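Arm on the kitchen counter: stops short when reaching over the board
Home Builds > Arms and Grippers

votby_bench
Second post on this build. The arm picks the toy lemon and strawberry off a plate and is supposed to set them on the cutting board. Plate side works. On the board side it faults out before the far edge.
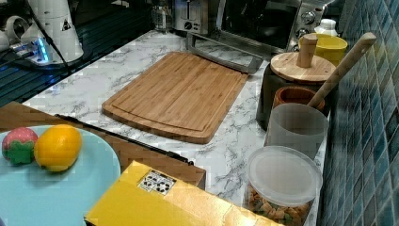 Setup
White arm, side mounted, controller is a secondhand Cisum. Toy fruit on the light-blue plate, bamboo board as the target. Yellow box up front has the markers on its label. Reach in the config is set to 859 mm. Fault code is 3621 every time, joint limit on the elbow.

Replies (6)

tilepusher
Your board is at an angle and the toaster oven handle comes right up to it. Are you sure it's a joint limit and not the planner avoiding the oven? Mine threw the same sort of code when I had a keep-out zone drawn too big.

votby_bench
No keep-out zones loaded. I deleted them in February when I moved everything to this counter.

Necati Yüksel
Then I'd look at the cable. It runs diagonally down to the counter. If it pulls tight at full reach the elbow torque goes up and some firmware reports that as a limit. Add slack and run it at half speed.

wan_solder
Disagree with the cable idea. A snag gives you a following error, different code family. I'd redo the marker calibration. A box sitting across the edge of a wooden board and the counter is going to shift. Tape the markers to something that stays put.

Necati Yüksel
Bad calibration would make it miss. He says it stops. Those are different problems.

wan_solder
If the target comes out 400 mm too far away it stops too. That's how you hit a limit.

tilepusher
Both are quick to check. Jog it by hand to the far edge of the board. If it gets there, the arm can reach and the numbers are wrong. I would also move the snack jar and the cups before you do that.

votby_bench
Jogged it. It reaches the far edge with no fault, cable has slack left. Logged target was 1,368 mm from the base, so wan_solder is right about the numbers. Redoing the calibration tonight with the markers screwed to the Jadesitz plate. Will post the new log.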